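A mesa que nunca fica vazia

Numa casa com papéis vermelhos nas portas e cadeiras a mais, fomos passar um serão à volta da toalha de xadrez

Há casas em que a sala serve para receber e a cozinha para viver, e há casas, como a do Tarek Hamdy, em que tudo isso acontece em cima da mesma mesa. Cheguei já de noite, com uma caixa de bolos na mão e sem sítio para a pousar. "Empurra o que estiver a estorvar", gritou ele do corredor, e foi o que fiz, com muito cuidado, porque numa mesa destas nunca se sabe o que é compra por arrumar, o que é lanche e o que é recado para um vizinho.

O Tarek escreve há anos sobre a vida doméstica no boletim da Promcombe, a associação de moradores do bairro, e tem uma teoria que defende com grande entusiasmo (e com a boca cheia, se for preciso): a mesa de jantar é o verdadeiro vestíbulo da casa. Os sacos entram pela porta, passam pelo armário dos sapatos sem parar e aterram na toalha. Só depois, quando alguém quer comer, é que se decide o destino de cada coisa.
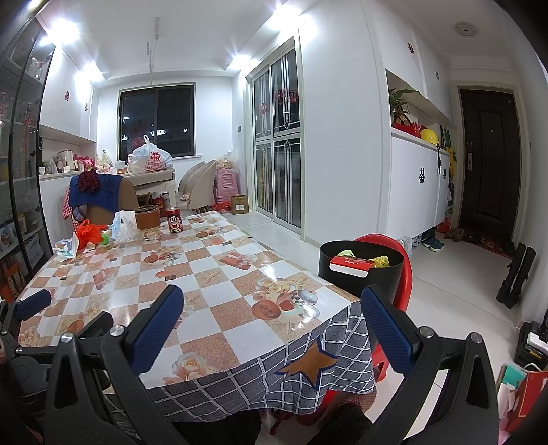 Rosas, estrelas-do-mar e conchas na toalha de xadrez, com a lata, o copo e os sacos na outra ponta.

Gosto muito destas toalhas brilhantes, confesso. A minha avó tinha uma com cerejas, que cheirava a limão e a pano molhado, e que sobreviveu a três mesas diferentes. São toalhas que não pedem licença a ninguém, que se dão bem com a desordem e que fazem uma coisa que o linho nunca fez por mim: deixam-nos estar à vontade. Com tanto desenho por baixo, uma migalha não se nota, um saco de plástico amarrotado quase parece fazer parte do conjunto, e as visitas puxam a cadeira sem medo de estragar nada.

E depois há o vermelho. Os recortes de papel na porta de correr, os símbolos da dupla felicidade nas portas brancas dos armários - são sinais de festa que, em muitas famílias, ficam na parede muito depois de a festa acabar. O Tarek é da opinião de que tirá-los dá azar, ou pelo menos dá trabalho, e que as duas razões chegam. Eu acho que aquecem uma casa clara. Ponha-se um armário branco ao lado de outro armário branco e temos um consultório; cole-se um recorte vermelho em cada um e já apetece ficar para jantar.

Foi enquanto se falava disto que chegámos ao assunto dos sacos com fecho, que eu julgava menor e que afinal dava para uma noite inteira. Em minha casa guardam-se numa gaveta que já não fecha. Há quem os lave e os ponha a secar virados do avesso numa colher de pau, há quem os use uma vez para bolachas e outra para pilhas, e há quem, como eu, encontre um no fundo do armário com uns restos escuros lá dentro e já não consiga dizer se aquilo foi bolo ou granola.

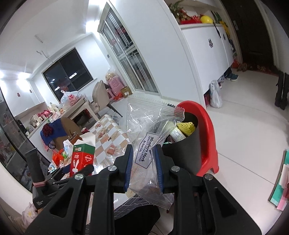 El Idrissi escreveu-nos sobre isto depois do número de março, numa carta de 14 linhas que guardei: os sacos, dizia, devem viver ao pé da comida e nunca ao pé dos outros sacos, caso contrário multiplicam-se, e quem tem mais de 40 em casa tem um passatempo sem saber. Li a carta em voz alta ao Tarek, que se riu e foi logo espreitar o armário.

A verdade é que quase tudo o que se acumula numa casa tem uma segunda vida à espera. A rede de espuma que protegia a fruta acaba num recipiente qualquer, entre frascos, e lá fica até ao dia em que é preciso embrulhar um copo para uma mudança. Os bancos de plástico empilham-se a um canto e servem de prateleira durante meses, até que aparece família e voltam a ser bancos. O Tarek chama a isto "arrumação em trânsito". A mãe dele tinha outro nome, menos simpático.

Também as bebidas têm direito à sua paragem na mesa. O frigorífico está longe, a conversa está perto, e as garrafas vão ficando onde alguém as pousou, ao lado de caixas que ainda ninguém decidiu se são para guardar ou para deitar fora. Uma garrafa verde-lima, com palmeiras desenhadas, fica tão bem naquele xadrez que eu, por mim, deixava-a ali como jarra. 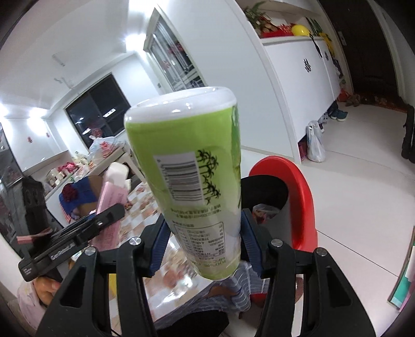

N.º 40 | setembro de 2021 | página 14

Perguntei ao Tarek se alguma vez experimentara limpar a mesa por completo antes de se deitar, como mandam os livros. Experimentou, durante uma semana. Tinha comprado uns cestos da Eltura para separar tudo, com etiquetas e tampas, e uma noite deu por si a abrir cestos à procura do sal. No dia seguinte os cestos foram para debaixo da cama, onde ainda estão, e o sal regressou ao seu lugar de sempre.

Ficou-lhe um único hábito desses dias, e foi esse que trouxe comigo: antes do jantar, cada pessoa da casa leva da mesa uma coisa, a que lhe estiver mais à mão, e arruma-a onde deve ser. Não se discute de quem é. Comecei em minha casa na mesma semana, e calhou-me logo a gaveta dos sacos.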